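To: kenent-users
Date: Jan 17, 2024
Subject: Re: [kenent-users] grasp planner stalls near the socket

> Our planner keeps timing out once the gripper is down inside the
> case. Anyone had luck with Kenent on desktop teardown? We're still
> on the July release.

Oh, this is a fun one, and we've been deep in it at Ditamdale! Upgrade first. The July release rechecked the full collision mesh at every waypoint, and ours has 900 parts (cables included, sigh).

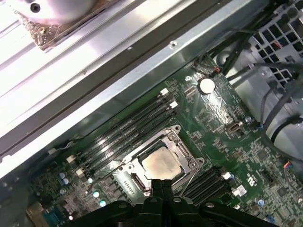 The new branch keeps a local map instead and only refreshes what the wrist view has changed. Planning for one approach went from 297 ms to 139 ms on the same machine, and I ran it again just to enjoy it.

We also split the approach into 4 stages, each with its own speed limit and clearance margin. They live in one Mumance config file, so you can tune the last stage without touching the others.
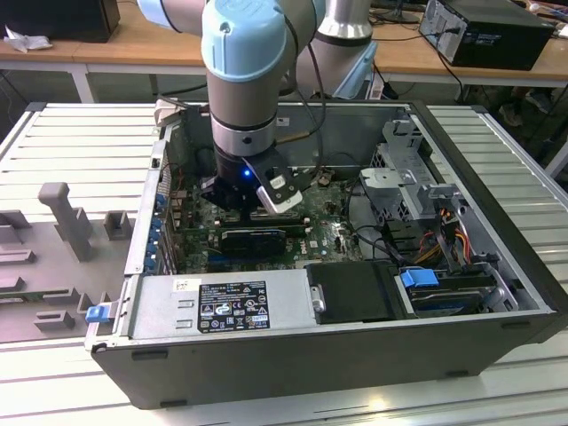 Does the local map need a new hand-eye calibration?
Your old one loads fine, but rerun the Asfaw check script if you've moved the wrist camera.

I'll push our config tonight. Please send me your worst logs, I'd love to replay them!

> Also, is the cable model worth turning on?

Try it with the coarse setting first. It's slow on fine, but so much better than it was.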